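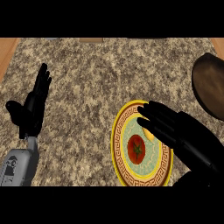

A simulated kitchen counter from the Flandanura task set, with the right hand over the plate.

I have become a cheerleader for fake kitchens, and I didn't expect to. For years I was the person at the back of the talk asking when we would get to see the thing run on real hardware. I still ask. But a result that came out of the Ratwood project this spring has changed how I think about simulated practice for robot hands, and I want to make the case for it while I'm still excited.

The question they asked was simple. Suppose you have a small pile of demonstrations on a real two-handed robot, which are slow and expensive to collect, and you can also make as many as you like in a simulator. Does the cheap stuff help, and if so, what has to be right about it? Most of us would have guessed that the pictures have to look real. Better lighting, better textures, shinier fruit. A lot of money has gone into that guess.

Ratwood took 100 real demonstrations of moving items on and off plates and bowls, and trained the same policy on those alone and again with 1,148 simulated ones mixed in. Then they ran each version for 200 trials on the physical robot. The mixed version was clearly better, and that alone would have been a nice paper. What got me out of my chair was the next part. They went back and spoiled the simulated data in different ways, one at a time, to see which kind of damage hurt.

Making the images uglier hardly mattered! They flattened the shadows, swapped the counter for a plain gray one, and took the pattern off the dishes, and the policy on the real robot shrugged. Moving the camera to a spot that didn't match the real head hurt quite a bit. And getting the hands wrong, so that the fingers closed at a different rate or the thumb sat at a slightly different angle, hurt most of all.

Look again at the render at the top with that in mind. Somebody put real care into the counter (all those flecks!) and the Greek key border on the plate is lovely. I'm fond of it. But if the Ratwood result holds, the part of that picture doing the work is the hand: the way the fingers lie side by side above the little yellow object, how much of it they cover, and how close they are to the tomato. A robot looking down at its own hand has to act when its own fingers are blocking the view. That is the hard moment, and the simulator can give you that moment over and over from slightly different positions, which a tired human operator at four in the afternoon cannot.

I think this should change what small labs do with their time. Most groups I know treat the hand model as something you download once and never open again. They use the Horano hand file or whatever came with the robot, check that it loads, and go straight to decorating the room. I've done exactly this. On my last project I spent the better part of May choosing countertop materials and spent one morning on the finger joints. I would love to have that month back.

Now, the objections, because there are good ones.

The first is that 200 trials sounds like a lot until you split it over several kinds of object, and then some of the comparisons get thin. Agreed. The gap between the mixed and real-only versions is big enough that I believe it, but I'd be careful about the ranking of the smaller effects. The lighting result in particular needs someone else to try it in a room with a window. The Ratwood robot works under steady overhead lamps, and I doubt the policy would be so relaxed about shadows at sunset.

The second is that plates and fruit are friendly. A round thing on a flat thing is close to the kindest problem you can hand a simulator. Cloth, wet lettuce, a bag with a knot in it: contact with those is still modeled badly, and a perfect hand touching a badly modeled bag may teach the wrong lesson with great confidence. A friend who uses the Fukuda simulator for soft goods tells me her mixed runs came out worse than the real data alone. I take that seriously. It doesn't sink the finding, but it does put a fence around it.

The third I hear mostly from people who share my old prejudice, that any hour spent in simulation is an hour stolen from the robot. I used to say this myself. What I missed is how much the two feed each other. The Ratwood people found their thumb error by watching real failures, fixed it in the simulator, and made a fresh batch of data overnight. With real demonstrations only, they would have been collecting again for weeks.

What I'd like to see next is the same test with far fewer real demonstrations, say 20, on a different pair of hands. If the gain grows as the real pile shrinks, then a group with one robot and two students can do work that used to need a warehouse. I'd also like the spoiled datasets released along with the clean ones, so the rest of us can break things in the same places and compare. I've already asked for them, and in the meantime I'm measuring our thumbs.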